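Rayon entretien : questions fréquentes sur la mise en rayon et l'étiquetage
9 septembre — Mahnaz Heydari

Cette page s'adresse aux gérants de supérettes équipées de rayonnages métalliques Lokside. Elle traite des nettoyants ménagers liquides : ordre des familles, étiquettes de prix, contrôle des facings. Les poudres et les lessives font l'objet d'une fiche séparée.

Dans quel ordre placer les familles de produits ?

Les gels WC et les nettoyants salle de bains partagent une tablette, les nettoyants sols occupent celle du dessous. À l'intérieur d'une famille, on regroupe par parfum, donc par couleur de liquide. Le Harpic bleu se place en bloc continu, les flacons rouges à sa gauche. Pour le Lizol, l'ordre retenu part du jaune et se termine par le rose ou le rouge, à droite. 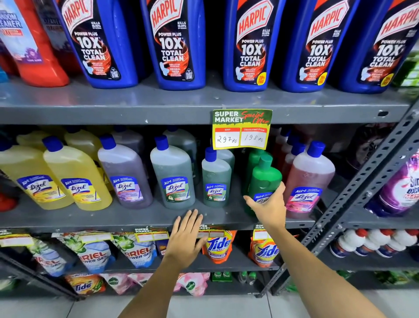
Quelles mentions porter sur l'étiquette de prix ?

Deux montants, chacun dans sa case : le MRP (prix maximum de vente) à gauche, le prix remisé à droite. Exemple pour la carte « Special Offer » accrochée sous les flacons Harpic : 297 Rs et 198 Rs. L'écriture manuscrite est admise si les chiffres restent lisibles à distance d'allée. On n'abrège pas la devise et on ne corrige pas par surcharge — une carte modifiée est une carte à refaire.

Comment retirer un flacon sans déplacer ses voisins ?

Saisir le flacon par le corps, jamais par le bouchon. Le basculer légèrement vers l'avant, puis le tirer. Le col coudé des gels WC accroche facilement le flacon adjacent lorsque la rangée est serrée. L'autre main peut prendre appui sur le bord de la tablette, à l'écart de la carte de prix.
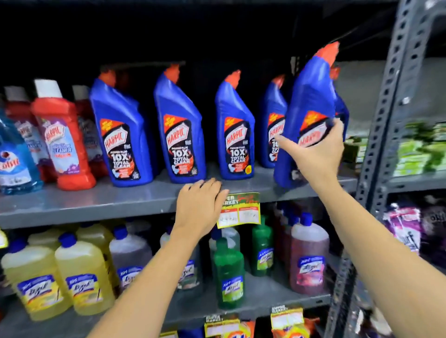 Peut-on stocker les nettoyants sur la tablette haute ?

Pas les liquides. La tablette haute est réservée aux cartons et aux produits secs. Un flacon de 950 ml qui tombe de cette hauteur se fend presque toujours au niveau du filetage.

À quelle fréquence refaire les facings ?

Deux fois par jour, à l'ouverture et en milieu d'après-midi. Le contrôle porte sur l'alignement au bord de la tablette, l'orientation des étiquettes et la présence de la carte de prix. On remet de face tout flacon tourné, en le faisant pivoter par l'étiquette sans le soulever.
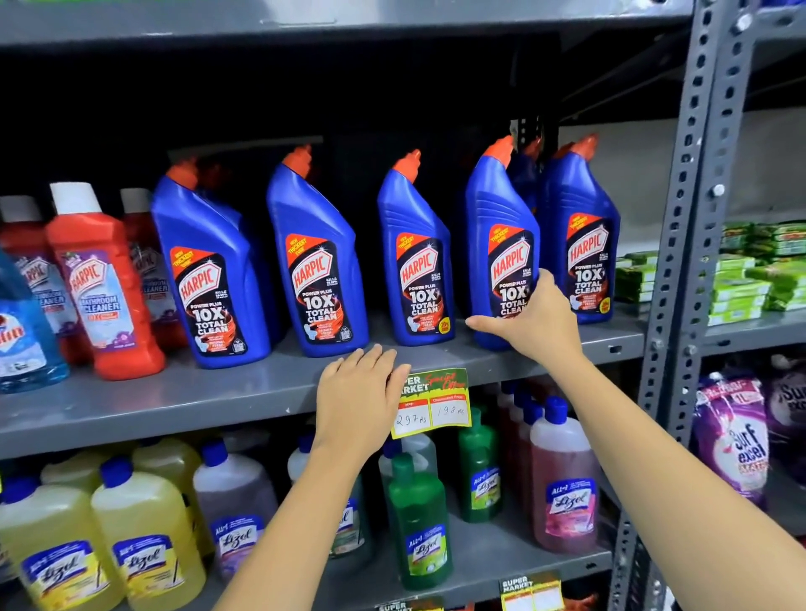 Le réassort se fait par l'arrière : les flacons en place avancent, les nouveaux passent derrière. En cas de promotion avec volume offert, les flacons promotionnels ne sont pas mélangés au stock normal si les codes-barres diffèrent. Vérifier la référence en caisse avant la mise en rayon.

Que faire d'une tablette dont la peinture s'écaille ?

Des éclats superficiels ne justifient pas un remplacement. Essuyer, sécher, retoucher avec la peinture Imhof grise, teinte 1382. Si le métal est déformé ou si une griffe ne s'engage plus dans la crémaillère du montant, vider la tablette et la retirer. Kane Nepia centralise les demandes de pièces pour les magasins Trandell — délai : jusqu'à 5 jours.

Dernière mise à jour : juillet, section peinture revue par Keith McPhee
Contact : service rayonnage Trandell | © Trandell, tous droits réservés | Haut de page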